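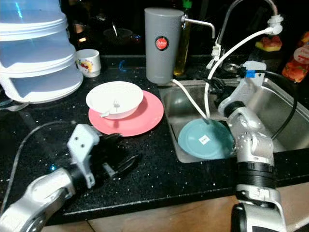 Teaching Two Arms to Clear the Dishes: Our Spring Project Report
May 18, 2020

When our group sat down in February to choose a topic, we had big plans, as I suppose every group does. We were going to have a robot clean a whole kitchen! Our advisor let us talk for a good long while and then asked which dish we wanted to start with. That question shrank the project to a bowl, a plate and a sink, and we are grateful for it, because even those kept us busy for the entire semester.

We named our setup Parri. It has two arms, one on either side of the person driving, and we used it to compare two ways of showing a robot a task. In the first, you take hold of the arm and move it by hand while the computer records the joints. In the second, which we called Okis after the little control program we wrote for it, you sit back with a pair of handheld controllers and the arms follow along. We wanted to know which one gives better examples to learn from, and also which one a tired student can keep doing for an afternoon.

The task

The left arm should pick up the white bowl from the pink plate, fork and all, and set it down in the sink. Then it comes back for the pink plate. The right arm works on the sink side, and its job is to shift whatever is already in there, such as the light blue plate, so that there is room. We left the rest of the counter the way a real kitchen has it, with the oil bottle, the flowered cup and the stack of food containers where they were, and the filter hoses hanging down into the basin. Some of us wanted to tidy up first (me included, I admit), but a robot that only works in a bare kitchen wouldn't be much help to anyone.

What we recorded

We collected 200 demonstrations by remote control and 80 by hand. The difference was not planned. Guiding an arm by hand felt wonderful at first, very natural, and newcomers got a decent grasp almost right away. But it takes both of your hands to steer one arm well, so anything with two arms needed two people squeezed in at the counter, bumping elbows and apologizing. Our own hands and sleeves also ended up in many of the recordings.

With Okis the first day was miserable. It is hard to judge height over a dark speckled counter, and we kept closing the fingers too high above the rim. After some practice, though, one person could run both arms, and the motions came out smoother.

What we learned

Slow, slightly dull demonstrations were the most useful ones. When we hurried, the model learned our hurrying, wobbles included. Pausing with the gripper open just short of the bowl helped a lot, and so did agreeing that everyone would grasp the same side of the rim. The fork remains our unsolved problem, as it slides whenever the bowl tips.

Next fall's group will inherit the recordings and our notes, and we hope they try the cup.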